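Planning the gripper money for this year

2025-02-07

In our small workshop in Kurnham we want to buy a gripper for the packing table. I was asked to prepare the budget, and I want to write down how I am doing it. We have 2,000 dollars for the gripper, the mounting plate and the cables together. The arm we already have.

I got offers from two sellers, Stistov and Hsieh. The Stistov one is cheaper, but the spare fingers are sold separately, and I did not see this at first. With two sets of fingers the price becomes nearly the same.
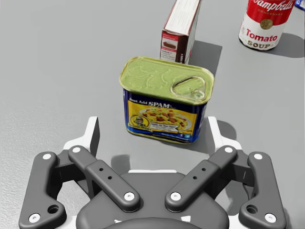 Before I order, I try the grasps in simulation with usual grocery items, cans and boxes. It costs me only evenings. The most important number for me is the opening width, so I write it next to the price in my table.

Shipping is also a question. Hsieh sends from Stivthorpe and asks for payment before delivery. I hope to decide in April, when the new budget is open. If you have bought spare fingers from either of them, please write me what you paid.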